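Looking Inside a Desktop Computer: notes for the second session

Welcome back, everyone, and thank you for being so patient with the room change. These notes go with the practical part of Saadet Çınar's evening course at Sterkoven, and they are meant to be read before you come, ideally with a cup of tea and no hurry at all. If you missed the first session, don't worry - we only talked about what the parts are for, and most of that comes round again.

We'll be working in pairs, with 35 minutes for the first look and a proper break after it. Please leave your screwdrivers alone until after the break. I know that is hard! But people who spend a while simply looking tend to find the rest of the evening much easier.

Before you touch anything

Unplug the mains lead, then press the power button once and wait a little. Lay the tower on its side so that the open side faces the ceiling, and touch bare metal on the case with your hand. Sleeves up, please, and rings off if they come off easily.

Finding your way about

Start with the motherboard, the big board that everything else is attached to in one way or another. Once you have found it, look for the processor socket. On a machine with no processor fitted you'll see a square contact area with a metal frame and a small lever beside it. Keep your fingers well away from the contacts, as they bend very easily and are miserable to straighten (I have tried, with a magnifying glass and a good deal of muttering).

Next, find the power supply. It is a metal box with a printed label on it, and we never open it, whatever the machine is doing. From there, follow the coloured power cables along with your eyes and see where they lead you. The thin data cables are a separate family, and it helps to trace them on their own.

Last of all, the drives. Many office machines hold them in with plastic tabs or latches, often in a bright colour so that you know which bits are meant to be handled. Press gently. If a tab won't move, stop and call one of us over.

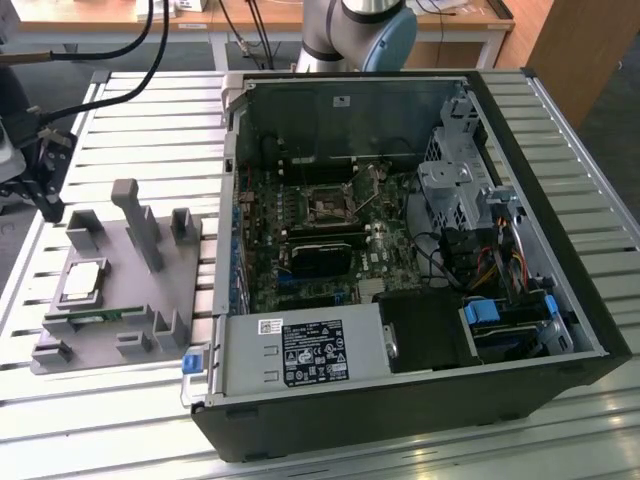
When you have found all the parts, make a rough pencil sketch of where they sit and bring it with you to the table after the break. It needn't be pretty - mine never are - but do write the names in, and put a question mark by any part you aren't sure of, so that we can go over those together before the drives come out.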